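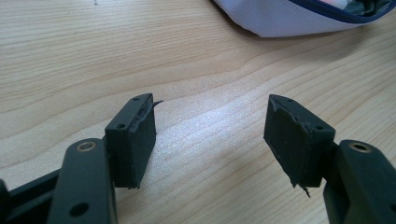
Workshop notebook, September 2022
Emergency lighting and door closers, Rodudbridge depot

Carried on from the April entry. Duration test on the ground floor fittings, local key switch off at the stair cupboard, building clear of staff. Fittings on the stair circuit held for the full three hours. Corridor circuit did not. Fitting 7 went dim well before the end and was out at the final walk. Battery pack is the original one by its label, so it goes on the replacement list with the others of that age.

Lux readings taken on the centre line of the escape route at floor level, meter zeroed first with the cap on. Lowest reading was between the goods door and the foot of the stair, still above the 1 lux we work to. Did not read the plant room. Access was blocked by pallets, and that is recorded as a defect in its own right. Fraser have the pallets down as theirs and will move them.

Fitting 333 on the drawing does not exist. There is a blanking plate at that position and a newer fitting further along on the other side of the beam. Drawing to be amended. Until then use the number on the fitting itself and ignore the plan.

Door closers. Bench work on the two units taken off the first floor cross-corridor doors. Both were leaking at the spindle seal. Unit A: latching valve turned right in, which explains the slam reported by the night staff. Backed off, no improvement, fluid too low to control. Unit B: closes from 90 degrees but stops short of the latch. Neither is worth resealing. Gustby replacements on order, same fixing centres as the old ones, so no new holes in the door leaf. The temporary closers stay up until they come.

Gaps measured on the same pair. Head 3 mm, hinge side 3 mm, meeting stiles 6 mm at the top and 4 mm at the bottom. Leaf has dropped. Top hinge screws are short and two of them turn freely. Longer screws first, then measure again before anyone talks about a new door. Smoke seal is painted over for 400 mm at the head and needs cutting out and replacing.

Panel. Wukeria repeater in reception shows the correct zone text for all zones except the loft, which comes up blank. Main panel is correct. Likely the text was never copied across after the loft heads were added. The event log holds 2000 entries and is full, so the oldest are being overwritten. Download it before the next weekly test.

Call point by the goods door tested with the key, sounders heard in all rooms with doors shut. Weak in the archive store. Sound level to be measured there properly, the reading today was spoilt by the dehumidifier.

Joaquim Esteves queried whether the goods door can stay on a magnetic hold-open while the closer work is going on. Answer for the file: yes, if the release is proved at each weekly test and the arm is checked for free travel. Release proved today, twice from the panel and once from the local button.

Outstanding:
battery packs, corridor circuit
plant room lux reading
hinge screws and smoke seal, first floor pair
loft zone text on repeater
archive store sound level
drawing amendment, position 333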